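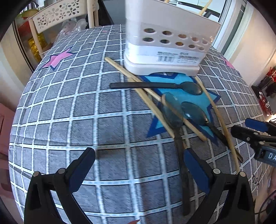 Music Business Finance, Unit 6
Reading a catalogue owner's accounts
Notes for Wed 13 November. Tutor: Senga MacRitchie

Bring these notes to the seminar along with the Lanard accounts pack from Unit 5. The first half goes over what a publishing company earns and how it reports it. The second half is the worked case, Grurkach Songs, which also comes up in the January assessment.

1. Where the money comes from

A music publisher owns or looks after the rights in songs. A record company owns the rights in recordings. Some firms hold both, and their accounts will normally split the two into segments. Check which segment you are reading before you compare anything.

Publishing income is usually shown under these headings:

Performance: radio, television, live venues, shops and bars. Collected by societies and paid over some months later.
Mechanical: copies of the song, whether pressed or downloaded.
Digital: streaming, which contains both a performance part and a mechanical part. Most firms report it as one line.
Synchronisation: fees for use in film, adverts and games. Lumpy from one quarter to the next.
Other: sheet music, lyric licences, one-off settlements.

A settlement can make a quarter look very good. Look in the notes to the accounts for anything described as non-recurring and take it out before working out growth.

2. Gross income and net publisher's share

Gross income includes money that belongs to the writers. Net publisher's share (NPS) is what remains once the writers have been paid. When a catalogue is sold, the price is normally quoted as a multiple of NPS, averaged over three years.

Take a song that brings in £100 in a year. If the writer's contract gives her 75 per cent, the publisher's NPS is £25. Had the publisher bought out the writer's share as well, NPS would be the full £100. Two firms with the same gross income can therefore be worth very different amounts. Iolo Prothero's chapter in the reader goes through this slowly, and students who found Unit 5 hard should start there.

An administration deal is different again. The publisher collects for a fee and owns nothing. The income appears in revenue all the same, and it can leave when the contract ends.

3. Organic and acquired growth

Total growth is the change in revenue from one year to the next. Organic growth leaves out income from anything bought during the period. Firms do not all calculate it the same way. Some leave a purchase out for its first full 12 months, others only until the end of the financial year in which it was bought. The definition should be in the notes. If it is missing, say so in your answer.

4. Advances and amortisation

An advance is paid to a writer against future royalties. It sits on the balance sheet as an asset until it is earned back. If the firm no longer expects to recover it, the unrecovered part is written off.

Bought catalogues are amortised over their expected life. A long life means a small yearly charge and a higher profit. Cash is the same either way, so read the cash flow statement next to the profit figure.

5. Worked case: Grurkach Songs

Grurkach bought the Asano catalogue on the first day of its financial year. All figures are in thousands of pounds.

Revenue last year: 200
Revenue this year: 268
Of which Asano: 34

Total growth is 68 on 200, or 34 per cent. Without Asano, this year's revenue is 234, so organic growth is 34 on 200, or 17 per cent. Half of the increase was bought.

The directors' report gives only the first percentage. Before the seminar, write a short paragraph on whether a lender should mind. Grurkach has a bank facility with Cartwright which is tested each quarter against earnings, and the terms are on the last page of the case.

6. Seminar groups

Group A, Nikau Pomare: performance and digital income, including the delay in collection.
Group B, Jarrah Hapeta: the Asano purchase and the length of life chosen for it.
Group C, Roald Torvik: advances, and which of them look unlikely to be recovered.

Each group has ten minutes. One sheet of figures per group, no slides.

Reading

Prothero, chapter 4, all of it. Chapter 5 up to the section on foreign withholding tax, which we leave until Unit 8.
Lanard accounts, notes 2, 3 and 11.

Correction to the Unit 5 handout: in question 3 the royalty rate should be 75 per cent, as in section 2 of these notes. Answers already handed in using the old rate will be marked on method.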